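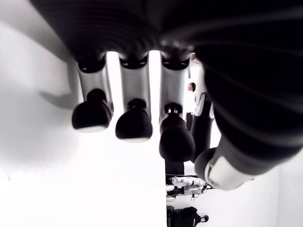 How to Find Out Whether a Machine Can Do One of Your Chores Yet

People ask me all the time whether they can hand the laundry over to a robot, and my answer is always the same long one, so I may as well write it down. The trick is to pick a single chore and test it fairly. "Housework" is far too big a word. "Folding hand towels" is about the right size.

Start by writing the chore out as you do it yourself, every reach and grab and pinch. My towels came to 22 separate moves, and I had guessed maybe six! Circle the ones where your fingers do something fussy, like finding a corner by feel. Those are the places where machines still get stuck.

Next, set up the same starting mess every time. I use one basket and the same towels, dumped out on the table - no smoothing them first, however tempting it gets.

Now run it plenty of times. A single good fold makes a lovely video and tells you very little. My friend Kosmas Kalogeropoulos, who helped with the towel test at Zuriver, insisted on 200 tries, and I grumbled, but he was right. We had 105 towels I would have put in my own closet.

Write down every time a person steps in, even for a little nudge. Time yourself on the same pile too, and be a good sport about it.

Last, add up the minutes you spent setting up, watching and rescuing. If that comes to more than the chore itself, the answer is "not yet" for that chore in your house. Put the sheet in a drawer and try again next March with the same towels. Fitted sheets I would leave alone for now - I can barely manage those myself.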